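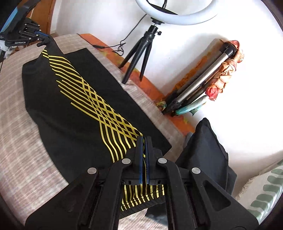 Workshop Tips for Garment Handling
Plaltudus Student Robotics Club - Household Tasks Section

The following guidance is issued to all students taking part in the laundry and clothing tasks of the Nerurside project. It was prepared by Naomi Massawe and Levente Szalai and replaces the sheet handed out in April. Students are expected to read it before their first session with the hand-held grippers.

Choosing garments

Begin with plain T-shirts and move on to sweatshirts and printed items once the basic folds are consistent. A garment with a bold print is useful for training the eye. On a black top with yellow wavy lines, for instance, the lines bunch together wherever the fabric is gathered, and a student can see at once where more smoothing is needed. Dark garments without a print are harder to judge and should be left for the second half of the course.

Buttons, zippers and drawstrings are not permitted in the first 3 sessions. Garments brought from home must be clean and labeled with the student's initials inside the collar.

Preparing the surface

An upholstered seat, a bed or a padded bench may be used in place of a table. Woven upholstery holds a garment in place better than a polished tabletop, but the fingers can catch on loose weave. Keep the tips slightly raised when approaching the fabric and lower them only at the point of contact. Loose cushions should be moved to one side.

Place the lamp before starting and leave it alone until the session is over. A small ring light on a tripod is sufficient for most seats. Loop any spare cable next to the tripod, well away from the arms of the grippers.

Gripping and lifting

1. Lay the garment face up and pull the hem straight by hand.
2. Take one corner with the first gripper and hold it still.
3. With the second gripper, close on a narrow fold of fabric. A fold the width of a pencil is enough. A large handful will slip out of the pads when lifted.
4. Lift slowly until the slack is gone, then bring both hands across together.
5. Open the fingers fully before withdrawing. Students who pull away early tend to drag the sleeve out of position.

If a fold goes wrong, set the garment down, open both grippers and start again from step 1. Corrections made halfway through are difficult to score and will be marked as incomplete.

Care of the equipment

Wipe the finger pads with a damp cloth at the end of each session and remove lint from the joints with a soft brush. Do not oil the pivots. Grippers are to be returned to the shelf with the fingers open. Worn pads should be reported to Kerubo Mfinanga, who keeps the spares.

Records

The section has 34 students this term, and 2,724 folds have been entered in the club log. The target for the Bakilana exhibition is 2,000 accepted folds - only those signed by a supervisor count toward it. Entries must give the type of garment, the surface used and the number of attempts.

Questions about the scoring sheet should be addressed to Naomi Ogola. The bench is open until 5:30 p.m., and all garments must be put away by that time.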